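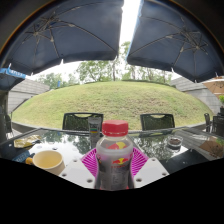 4.2 Who did people blame when the cable went?

I'll start with the thing I got wrong. When the undersea cable between Pramemel and Kirnimach failed in October, I assumed the talk on the local phone-ins would go straight to foreign ships. That was what the national papers were full of, and I had half written this section in my head before I'd listened to a single programme. I then sat down with recordings of 32 phone-ins, a pot of coffee and a spreadsheet, and the spreadsheet did not behave.

Callers did talk about sabotage, but mostly as something they'd heard other people say. A very common opening was along the lines of "well, they're all saying it was a ship", and the caller would then drift off to what was really bothering them – the card machine in the shop, a prescription that couldn't be sent across, the bank. Blame, when it came, landed much closer to home. The cable company got a good share of it. So did the regional government in Hollis, which was blamed for the outage, for the slow repair and, in one memorable call, for the ferry timetable as well.

I coded each call for the first party blamed and again for the last party blamed, as I kept noticing that people changed their minds while they were on air. This was fiddly and I'm not sure I'd do it the same way again. A caller might start with "the Russians or whoever", get a gentle push from the presenter, and finish by asking why there wasn't a second cable. I counted that as a shift. A stricter coder might say the caller had simply moved on to a different question, and I can see the argument. The calls that gave me most trouble are listed in the appendix with both readings.

The presenters matter more than I expected too. Of the stations I listened to, 2 had what I'd call a house line. One kept bringing callers back to the military angle, reading out bits of a defence blog between songs. The other would hardly allow the word sabotage at all and cut in with "we don't know that" so often that regular callers began saying it for him. You can hear the effect in both directions, and it makes me wary of treating phone-in calls as a clean measure of what the public thinks. They tell us what people are willing to say to that presenter on that morning, with their neighbours listening.

For that reason I also did 14 interviews, split between Kirnimach and the mainland side. These were loose chats, mostly in kitchens and parked cars, and I let people wander. I asked everyone the same opening question (what did you first think had happened?) and then tried to keep quiet, which I'm not very good at. Several transcripts have me butting in just as things get interesting, and I've left those bits in.

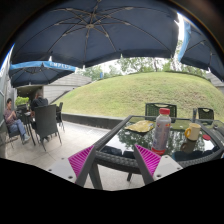 One islander told me it made no odds to her whether it was a spy ship or a trawler, she still couldn't pay for her diesel, and she wished the people on the radio would ask about that for once. I heard some version of this in most of the Kirnimach interviews. On the mainland side people were more interested in the culprit and less interested in the repair, and that makes sense when you remember that their own connection was back to normal before the island had any service worth mentioning.

Falow is the odd one out. It's a small place, it has the cable landing station at the end of its beach road, and the people there had been watching odd comings and goings offshore for years before any of this. Or they say they had. I'm cautious here. Once a cable has failed, every unlit boat anyone ever saw becomes a clue, and I have no diaries or log books from before the outage to check the stories against. What I can say is that the Falow interviews are the only ones in which a foreign state was the first and last party blamed, and that the speakers were calm about it. They sounded a bit bored, if anything. They had reported boats in the past, been thanked politely, and heard nothing more.

The preparedness leaflet deserves a mention at this point. It went to roughly 500 households on Kirnimach, and it warned of "hostile interference with communications" without saying what anyone should do if it happened. Most of the islanders I spoke to remembered getting it. Hardly any could tell me what it said, though one person had kept it in a drawer with the boiler manual and fetched it out for me. I think the leaflet did some quiet damage. It put the idea of an attack into people's heads and left the practical side blank, so when the outage came they had a story ready and no plan. 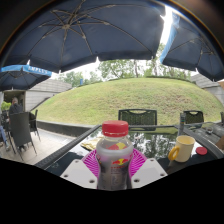 Figure 1. Clear plastic bottle with a red screw cap, held in a gripper.

I don't want to push that too far on such a small set of interviews. It does fit with the calls, though. The longest and angriest ones came from people asking who they were supposed to ring, and with the phones down that was a fair thing to be cross about. The few callers with a working fallback (a marine radio, cash in the house, a neighbour with a satellite phone) spent far more of their airtime on theories about ships. I go back to this group in section 4.3, where I look at how their calls changed once the repair vessel had arrived.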